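Nondholm 219 Streaming Media Player

Plays rented and purchased movies from the Vistton and Betetti stores on any television with an HDMI input. Output is 1080p at 50 Hz. Three HDMI cable lengths are available at checkout.

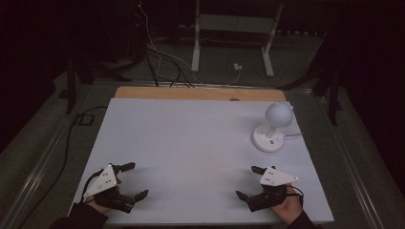

Downloaded titles are stored on the internal drive and can be watched offline until the rental period ends. Subtitles are selected per title. The Okoth remote is included; batteries are sold separately.

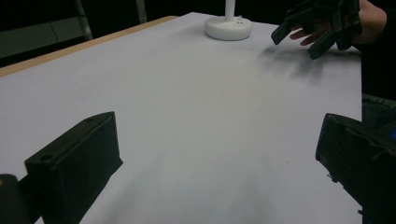

Reading time: 3 min

Setup requires a store account. Rentals started on one player cannot be moved to another. Firmware updates install overnight when the player is in standby.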